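Folding Knits on the Bed: Gallery

Notes and one picture from the Movdale house, by Mwende Lukumay
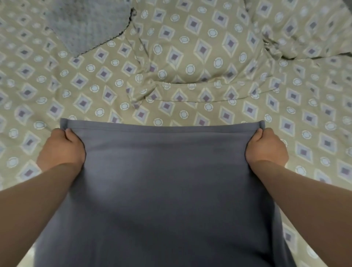
Knit fabric does not fold like woven fabric. It stretches under its own weight, the edges curl, and a crease put in at the wrong angle will stay there until the next wash. The method used at Movdale starts with the piece in the air and only then brings it down to the bed. A hand goes to each upper corner and the top edge is pulled straight, as with the gray piece over the patterned bed sheet. The folded hem is the reference line. When the hem is level, the rest of the cloth can be trusted to hang more or less square below it. Faint diagonal ripples between the hands, like the ones on the gray, are normal with a soft fabric and do not need correcting at this stage. They are smoothed out on the flat.

Grip

Pinch, with the thumb behind the cloth and the fingers over the front. A full fist bunches the corner and leaves a star-shaped crease. Keep the pinch close to the corner. Anything held further in leaves a flap that has to be straightened later. Bare forearms are best. Watch straps and bracelets catch on jersey, and a pulled loop cannot be put back.

Tension

Enough to take the sag out of the top edge, and no more. Overstretched jersey springs back after folding and the stack leans. A simple check: relax both hands slightly. If the edge shortens by more than a finger's width, the pull was too strong.

Lowering

Let the bottom edge touch the bed first, then walk the hands down and away from the body. Lay the top edge last. Done the other way around, air stays under the middle and the piece has to be lifted again. For anything longer than 40 inches, stand at the foot of the bed and not at the side.

Surface

A made bed is a better surface than a table for large knits. The bottom sheet has some grip and holds the first layer in place while the second is brought over. A printed sheet with regular rows is useful as a guide — line up the hem with a row of the print and the fold will come out straight without measuring. On diagonal prints, use the points of the pattern instead, one at each end of the hem. Plain sheets work, but the eye has less to go on.

First fold

Side to side, matching the corners exactly and the long edges as closely as the fabric allows. Cheap knits are often cut off grain, and the long edges will not meet. Match the corners anyway and let the difference run out at the bottom. Smooth from the fold toward the open edge with a flat palm. Smoothing in the other direction pushes the slack into the fold, where it sets as a ridge.

Second and third folds

Top to bottom, then top to bottom again. For shelf storage, stop when the piece is 11 inches deep, which fits the Dahlgren shelves in the hall closet with a little room at the front. For drawers, make one further fold and stand the bundle on its edge. Bundles standing on edge should be snug enough not to fall over when one is taken out, and loose enough that the next one does not come out with it.

Stacking

Folded edge to the front. No more than 4 large pieces in a stack. The lower ones take a hard crease if the stack is higher. Dark colors go at the bottom, mainly for lint. Rotate after each wash by putting the clean piece at the bottom and using from the top.

Washing notes for knits

Cool wash, short spin, out of the machine as soon as the cycle ends. Dry flat or over 2 parallel lines, never by the corners. Pegged corners stretch into points, and those points make the grip described here much harder to find. Fold when fully dry. Fabric that still feels cool to the touch is not ready — give it another hour.

Common faults

Curling hem: press lightly with a warm iron on the wrong side before folding. Do not steam.

Leaning stack: too much pull at the start, or long edges matched before corners.

Ridge along the first fold: smoothed in the wrong direction. Open out and repeat.

Twisted piece: one corner turned over in the hand. Check that the hem shows the same side at both ends before lowering.

Page updated in March with the drawer measurements removed. The drawers in the back bedroom have been replaced and the new ones have not been measured yet.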